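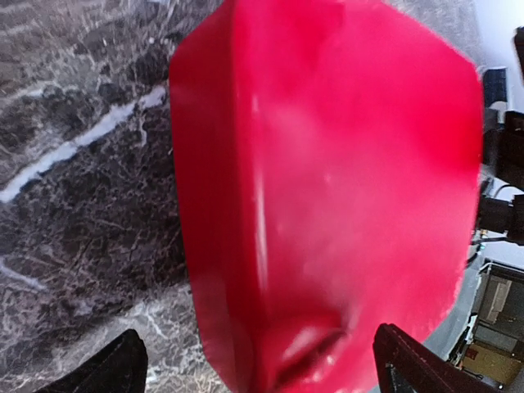
Clilholm walk-through, July 2020. Ground floor and back storage, done by Qianru Tang. Went fast, power people were due. Main worry is still the back door, sticks badly, needs a shoulder to open it. Cao was told in January and it has not been planed. Storage now has glossy red plastic in it, smooth and rounded, so mark it as plastic on the fire load sheet and keep it away from the heater. Same rule for cardboard.

Exits
Front door: OK. Opens full width.
Back door: FAIL. See above. Fix before next visit.
Exit signs: OK, one dim over the stairs. New bulb.

Fire
Extinguishers: 4 on site, all tagged. Kitchen one is hung too high, lower it.
Smoke alarms: tested, OK. Hallway one chirps, change the batttery.
Fire blanket: missing from hook. Ganside to send another.

Electric
Panel: clear, labels half gone. Relabel.
Heater cord: warm at plug end. Do not use till checked.
Extension cords: two daisy chained behind the desk. Unplugged them, leave them that way pls.

Floors and stairs
Handrail: loose at bottom bracket.
Mat at entry: curls up at one corner, trip hazard. Tape or toss.
Stair treads: OK.

Shelving
Load limit 200 lb per shelf, sticker is on but top shelf looks over. Move the paint down.
Wall anchors: didnt get to these.

Cost so far
Isumport quote for door and handrail is 1,491. With the panel work it goes to 2,299. Need a yes from Cao on which one.

Recheck: back door, heater cord, anchors. Q.T.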